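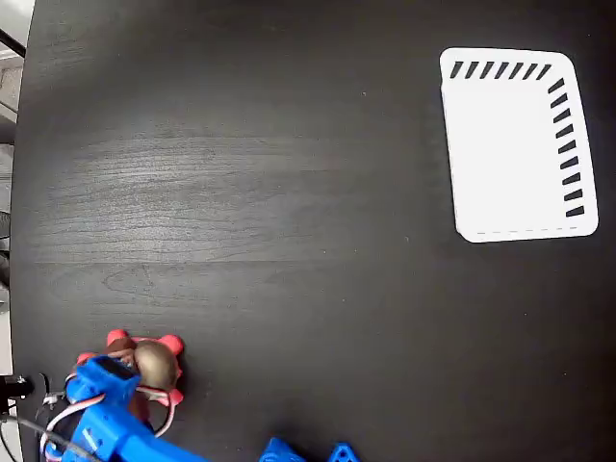 The second arm is finally running, and I've spent most of this week on the part I expected to be easy, which was getting it to put things down in the right spot. Picking up has been fine for a while. Putting down is where the errors pile up, and you can't tell how bad they are unless you have something on the table to measure against. My answer is the white card with the black slanted dashes along the top and the right side. The dashes give me a scale in two directions, and on a table that dark the card stands out enough that the software finds its outline without any help.

Some background for anyone new. I'm building this at the Rezende workshop, where I rent a bench by the month. The arm is printed in blue plastic, with hobby servos in the joints, and the design is a mix of files I found and files I changed. I started printing parts at home, but my printer warps anything long, so the long link was done on the workshop machine. It took two tries. The first one split along a layer line when I pressed the servo horn in, and the second got thicker walls and has held up.

The controller is a small board called the Trarkaren. I picked it because a friend had a spare and because it talks to the servos over one cable. The documentation is thin. Setting the joint limits took me an entire evening, and in the end the problem was that the limits are saved only if you write them with the motors switched off. That fact is on page 47 of the manual in a footnote. I have now written it on tape and stuck it to the power supply.

On to the wiring, which several people asked about after my last post. It is still messy. The red and white wires loop outside the arm, and I know the right way is to route them through the links. The links I printed don't have channels. I could print new ones, but then I'd have to take everything apart and calibrate again, and I want a few weeks of actual use first. For now I leave enough slack that the wrist can turn all the way both directions without pulling. If you are building something similar, check the slack with the power off and the arm moved by hand. I checked mine with the power on and pulled a connector out of its housing.

The red toy with the knobs is a good test object. I tried wood blocks first and they were too easy. A block has flat sides, so the grip either works or it doesn't. With a knobby shape the grip depends on which knobs you catch, and the toy can twist as you lift it. That shows up later as an error at the card.

Numbers so far. I have logged 1103 moves since I started keeping a file, counting everything, including the ones where I hit the stop button. The last change I made was to slow the final part of the move, from a hand's width above the table down to the release. Before that change the toy would often land and then roll off the card. After it, I had 17 good placements in a row, and then one where the arm stopped halfway because a servo got too warm. That is my longest run yet.

The warm servo is the shoulder, and it's a known weak spot. It carries the whole arm and I never gave it any help. There are 2 ways to fix it that I can see. One is a spring to take some of the load. The other is a stronger servo from Altex, which costs more than I'd like and needs a different bracket. I ordered a bag of springs and will try that first.

The table has also given me some trouble. The top has a dark wood-grain pattern and it picks up a gray shine when the overhead light is on, and in the wrong spot the software takes the shine for an edge. Moving my chair and the lamp fixed most of it. A matte mat would fix the rest — the surplus place in Nedumitz sells them by the yard — but I haven't made the drive.

Things left to do before the end of June: fit the spring, print a wider foot for the base, and write a proper start-up script so I don't have to type the same four commands every time. I'd also like to tape the card down. It slid a little during the last session and I had to redo the reference point. The files for the long link are cleaned up now, and I'll post them once I've labeled the screw sizes.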